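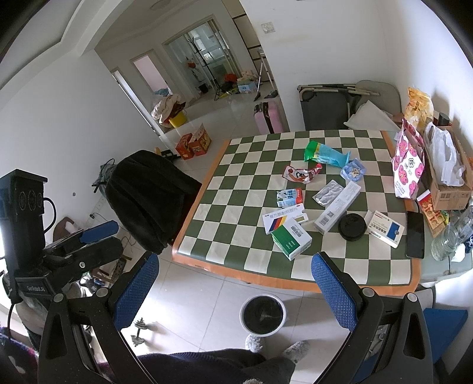
체크무늬는 어떻게 만들어질까?

식탁보, 담요, 교복 치마, 손수건. 체크무늬는 여러 가지 천에서 볼 수 있습니다. 줄이 가로와 세로로 만나서 네모 칸이 생기는 무늬를 체크무늬라고 부릅니다. 우리말로는 바둑판무늬라고도 합니다.

천은 실로 짭니다

옷감을 돋보기로 보면 가는 실이 엇갈려 있습니다. 세로로 놓인 실을 날실, 가로로 놓인 실을 씨실이라고 합니다. 천을 짤 때는 먼저 날실을 베틀에 팽팽하게 걸어 둡니다. 그다음 씨실이 날실의 위로 한 번, 아래로 한 번 지나갑니다. 다음 줄에서는 순서를 바꾸어 아래로 한 번, 위로 한 번 지나갑니다. 이렇게 짜는 방법을 평직이라고 합니다. 손수건이나 얇은 셔츠에 많이 쓰입니다.

실의 색이 무늬를 만듭니다

날실과 씨실이 모두 흰색이면 흰 천이 됩니다. 날실만 초록색 몇 가닥, 흰색 몇 가닥으로 번갈아 걸면 세로줄 무늬가 됩니다. 씨실도 똑같이 초록색과 흰색을 번갈아 넣으면 체크무늬가 나옵니다.

이때 칸의 색은 세 가지로 보입니다. 초록 실끼리 만난 칸은 진한 초록색이고, 흰 실끼리 만난 칸은 흰색입니다. 초록 실과 흰 실이 만난 칸은 연한 초록색으로 보입니다. 연한 초록색 실을 따로 쓴 것은 아닙니다. 작은 초록 점과 흰 점이 촘촘히 섞여 있어서 멀리서 보면 눈이 한 가지 색으로 느낍니다.

날실은 몇 가닥이나 필요할까?

날실의 수는 천의 너비와 실의 굵기에 따라 달라집니다. 달스고르(Dalsgaard)라는 작은 직조 공방에서는 부엌 수건 한 장을 짤 때 날실 600가닥을 겁니다. 더 넓은 식탁보에는 1244가닥을 씁니다. 한 가닥이라도 자리가 바뀌면 그 줄이 천 끝까지 어긋나기 때문에 실을 거는 일에 시간이 많이 걸립니다. 공방에서는 보통 아침 9시에 실을 걸기 시작해서 저녁까지 합니다.

짜지 않고 찍는 체크무늬

모든 체크무늬가 색실로 짠 것은 아닙니다. 흰 천을 먼저 짠 다음 그 위에 무늬를 찍기도 합니다. 이것을 날염이라고 합니다. 천을 뒤집어 보면 구별하는 데 도움이 됩니다. 색실로 짠 평직 천은 앞과 뒤의 무늬가 거의 같습니다. 찍은 천은 뒷면의 색이 흐린 경우가 많습니다. 다만 얇은 천은 물감이 뒤까지 스며들어서 구별하기 어려울 때도 있습니다.

체크무늬의 여러 이름

깅엄: 흰색과 다른 한 가지 색으로 만든, 칸의 크기가 고른 무늬입니다.
타탄: 여러 색의 굵고 가는 줄이 겹친 무늬입니다. 스코틀랜드의 전통 옷에 쓰입니다.
하운드투스: 칸의 모서리가 뾰족하게 튀어나온 무늬입니다. 사냥개의 이빨이라는 뜻입니다.

종이로 짜 보기

준비물: 색이 다른 색종이 두 장, 가위, 풀

1. 색종이 한 장을 반으로 접습니다.
2. 접힌 쪽에서부터 손가락 너비로 가위집을 냅니다. 반대쪽 끝은 조금 남겨 둡니다.
3. 종이를 펼칩니다. 이것이 날실입니다.
4. 다른 색종이를 같은 너비의 긴 띠로 자릅니다. 이것이 씨실입니다.
5. 띠를 위, 아래, 위, 아래로 끼웁니다. 다음 띠는 아래부터 시작합니다.
6. 다 끼우면 띠의 끝을 풀로 붙입니다.

띠를 두 칸씩 건너뛰어 끼우면 다른 무늬가 나옵니다. 줄마다 한 칸씩 옆으로 옮겨서 시작하면 비스듬한 줄이 생깁니다. 청바지 천에도 이런 비스듬한 줄이 있습니다.

낱말 풀이

베틀: 실로 천을 짜는 틀
날실: 천에서 세로로 놓인 실
씨실: 천에서 가로로 놓인 실
날염: 천에 무늬를 찍어 물들이는 방법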